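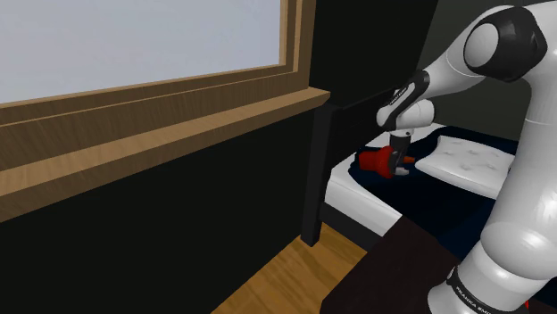 Filed under: Course notes / Safe practice with manipulators

Week 5 - house rules for simulated runs

Right, this is the handout I promised before the break. People keep asking me why we bother with safety rules in the simulator when there's no one to pinch. Fair question! My answer is that your habits come with you to the real bench at Sirkow, and I've watched too many good students jog an arm at full speed because that's how they'd always done it on screen.

So, speed first. Cap your runs at 70 per cent of the joint limits, and drop well below that once the gripper is near furniture. Beds are worse than tables for this. A blanket has folds and the mattress edge isn't where you think it is, so lift straight up before you go sideways. I'd like to see a proper clearance figure in your write-up too (pick one and defend it, I'm not fussy which).

Grip force: set it, write it down, leave it alone. If you're holding something small and rounded, check where the fingertips sit before you move off. An off-centre grip might be fine, but I want a note saying you looked.

The Janell scenes all have the arm's base behind a tabletop, so please put the tabletop in your collision model. Last May we had 18 submissions and a good half of them had left it out - the elbow went merrily through the wood and the log said success. I don't count those.

Logging is the boring bit. Keep the scene version, the random seed and every stop, including the ones you caused by accident. For the Cellitz assignment you need 1,000 runs and no fewer than 2 scene layouts. Start early, the queue gets ugly.

Reading is the Srisuk checklist, sections on workspace limits and stopping. Bring a marked-up copy to the tute.

4 comments | 11 shares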